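Review: Kuruc striped round tablecloth
Posted Monday, October 8, 2018
Rating: 4 of 5

I bought the Kuruc cloth in September for the round table in our sitting corner. Before it I had a plain gray one from Multwood, which was good quality but made the whole corner look tired. My sofa is yellow leather, so I was a little afraid of so many colors together. Now I think it was the right decision. The sofa looks warmer next to it, and guests always say something about the stripes.

The stripes are wide and they are not straight, they go in soft waves. Pink, yellow, magenta, light blue, red, lime green, one strong black, and then many of them again. On the shop page the colors looked more pale than they are. If you want a quiet cloth, please choose another one.

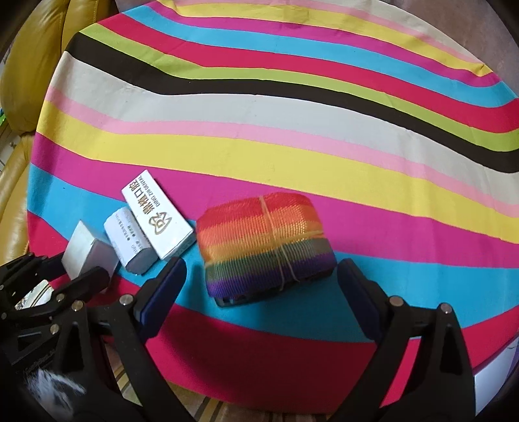
The blue and red stripes, with my rolled rainbow strap and some small boxes.

The size fits my table well. It covers the rim and hangs down over it, and I did not need clips. With my old cloth I used clips from Brutel and they left marks in the wood, so I am happy to live without them. The cloth came folded very small and had hard fold lines. I ironed it on the back side at a low temperature and most of them went away in one time. A few light creases came back after some days of use, and I stopped to fight with them.

I use this table for everything: tea, sorting the post, small things from the pharmacy and the dentist, packing before a trip. A small white box is easy to find on it. My rainbow strap is more difficult, it almost disappears between the stripes if I put it down in a hurry.
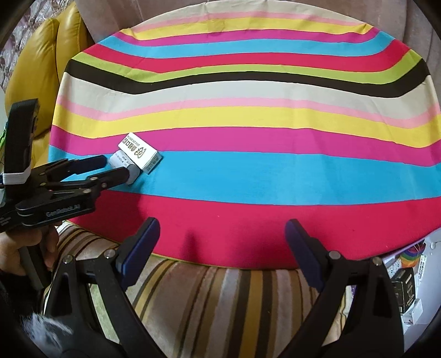
Stains are the reason I took away one star. On the black and the red you will not notice much, but the yellow and the cream show every drop. I washed mine two times with normal liquid soap and the colors stayed strong, also the magenta, which I did not trust. One dark spot on the yellow became lighter but it is still there. The instructions say not to use bleach, so I did not try it.

The edge is sewn well and I found no open threads until now. I also looked at the Ridach cloth, which is thicker, but it was only sold in beige and blue when I was buying. I would buy the Kuruc again, maybe with a second one to change while the first is in the wash.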